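4. What shoppers did with the ribbons

I should say up front that I love candle stalls, and that I went into this part of the study pretty sure I knew what would happen. Elli Hirvonen and I had a bet on it (I lost, and I paid in beeswax tapers). We wanted to know whether the ribbon on a hand-poured candle changes which candle a shopper picks up first, even when the scent is printed right on the lid. The Oksanen stall let us set up a test shelf every weekend in October, and we watched 401 shoppers choose from it. Each of them saw the same 50 jars. Only the ribbons moved.

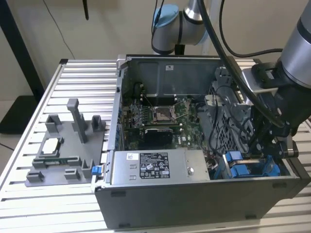 Ribbon color mattered most when everything around it was plain. Our jars were clear glass with cream wax and a brown kraft label, so a red or blue ribbon was pretty much the only thing on the shelf that wasn't beige! Shoppers' hands went to those first, and then they read the lid. You get the same pull from all kinds of objects that have nothing to do with gifts. Look at the opened computer tower in Figure 4: the column of blue brackets along the back wall catches my eye well before the black memory slots do, and I couldn't tell you much about either one. When we swapped the kraft labels for floral ones, the ribbon effect got a lot weaker, and people went back to choosing by shelf height.

Figure 4. Colored parts against plainer ones.

We also kept notes on what people said out loud while they chose. Plenty of them were talking to a friend, or to themselves, and the ribbon hardly came up. They said "ooh, this one's pretty" and then talked about the scent. Elli's reading is that the ribbon gets the jar into the hand and the fragrance does the rest. I'd go a little further than that - I think the ribbon also changes what people expect to smell, and several shoppers told us a green-ribboned vanilla seemed "kind of minty." 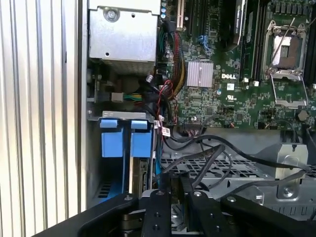 4.1 Matching and mismatching

So we tested that. On two of the weekends we tied ribbons that matched the scent in the obvious way (purple for lavender, yellow for lemon), and on the other two we mixed them up on purpose. Mismatched jars got picked up just as often. They got put back more, though, and they got sniffed twice more, which slowed down the line behind them and made us a bit unpopular with the stall's regulars. Studlow, the little shop that supplied our satin ribbon, lent us its order book for the same season, and in those 3834 lines the matched pairs were far and away what makers asked for. Makers seem to know this already, even if they'd never put it in a paper. 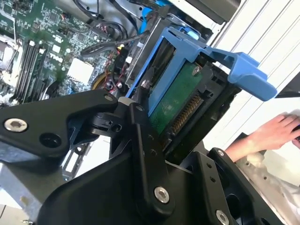 4.2 Bows, knots and tags

The bow itself turned out to be a headache. A floppy bow covers the lid, and the lid is where we'd printed the scent name. We ended up tying a flat knot at the neck of the jar and hanging the tag from it, and I'd suggest anyone repeating this do the same from day one. Our first weekend had bows, so I've left its reading times out of the comparison but kept its first-touch data. Balleo gave us a roll of paper twine to try as well. 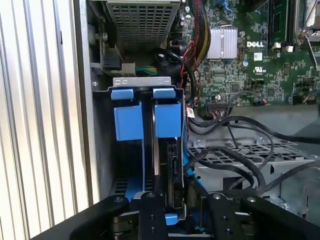 The twine did fine on the tall jars and badly on the squat ones, where it slid down and left the tag lying on the shelf. I never did find a good fix. A dab of wax held it, but it looked messy, and a couple of shoppers asked whether the candle was leaking. For the squat jars we went back to satin, and that's what all the results in Section 5 are based on. If you have a knot that stays put on a short, wide jar, please write to me, because I have a drawer full of twine and more testing planned.

Shares: 50 | Comments: 9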